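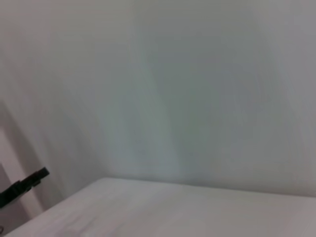 Dagim Ambaye reckons the Droltdale motor museum should have kept its old shed, and he told me so before I'd even got my seatbelt off. His view is that you could walk right up to the cars there and smell them, and that the new building on Skendberg Road has put everything behind a rail. I'd heard the same from a few people in the club, so I went in expecting to agree.

I don't, mostly. The shed leaked. I remember going in July two winters back and there were buckets between the utes, and the fellow on the door was wearing his beanie inside. The new place is dry and you can read the signs. Entry has gone up to $8, which I don't mind paying.

The cars are over 3 levels now. Ground floor is the local stuff, farm trucks and a grey Vernum sedan that used to be the doctor's car. The middle level is racing. I spent most of my time there because of the Feyisa special, car 179, which was built in a backyard and ran at the hill climb until the gearbox let go. It still has the dent in the left rear guard. I was worried somebody would have fixed that.

The top level is the weak spot. It's meant to be design and colour, but it is really a few concept sketches and a clay model, plus a video that was not working. Saron Chala thought it was the best part and stayed up there a good 40 minutes, so take my opinion for what it is.

Dagim is right about the rails. They are set too far back, and on the racing floor you can't see into a single cockpit. A mirror on a stand would do it. I wrote that on a feedback card.

Parking is around the back, off the lane, and the sign for it is small. If you reach the tyre shop you have gone too far. The cafe does a decent pie but shuts at two. The bonnets get opened on the first open day of each month, and I'm going back for that one, mainly to see what they put in the Vernum, as I was told it isn't the original motor and the sign says it is.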